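Chapter 11
Separating Things That Would Rather Stay Together

Most of the chemistry you have met so far has been about getting substances to join up. This chapter is about the divorce. Mixtures are easy to make, as anyone who has dropped sugar in the salt jar knows, and a good deal harder to unmake.
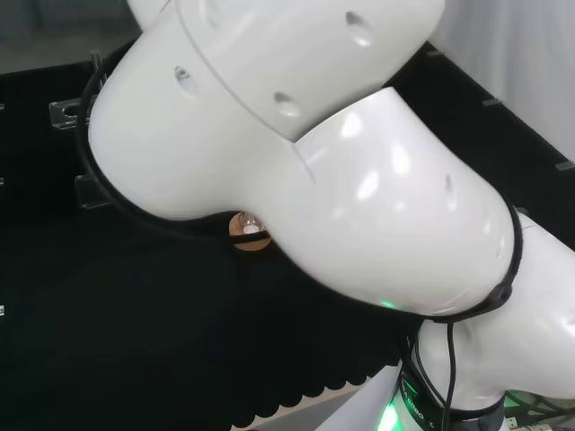 Chromatography began with coloured plant juices and has never quite lost its taste for colour, which is why so many textbooks (this one included) start you off with ink. The idea is simple. A liquid carries the mixture past a solid, and the parts that cling to the solid fall behind. A very smooth surface gives a passing liquid little to linger over. Powdered silica is another matter – all nooks and corners, and terrible for punctuality.

In Section 11.2 you will work out how far each part of an ink has travelled. You will need a ruler, a pencil and more patience than you think. Do not use a pen to draw the starting line. Every year somebody does, and separates the starting line.
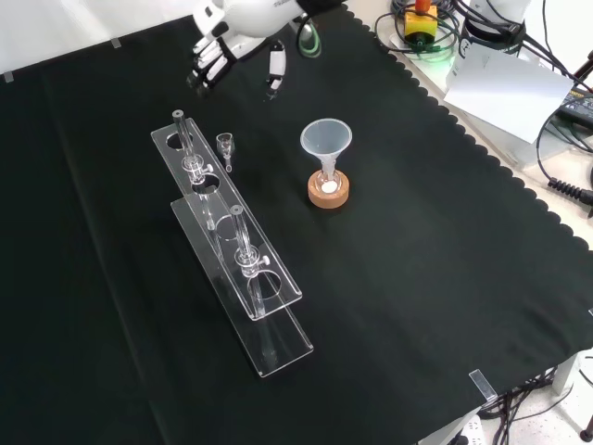 Filtumley, July

The dye works at Ollel has sent its green back again. It was sold to us as a single pigment, and under the name Vörös, which is Hungarian for red. We ran 2 millilitres down a glass column with a stopcock and got a yellow band, then a blue one, 24 minutes apart. The bill was for 100 per cent pure green.

Before reading on, decide which of the two colours clung harder to the solid, and write down how you know.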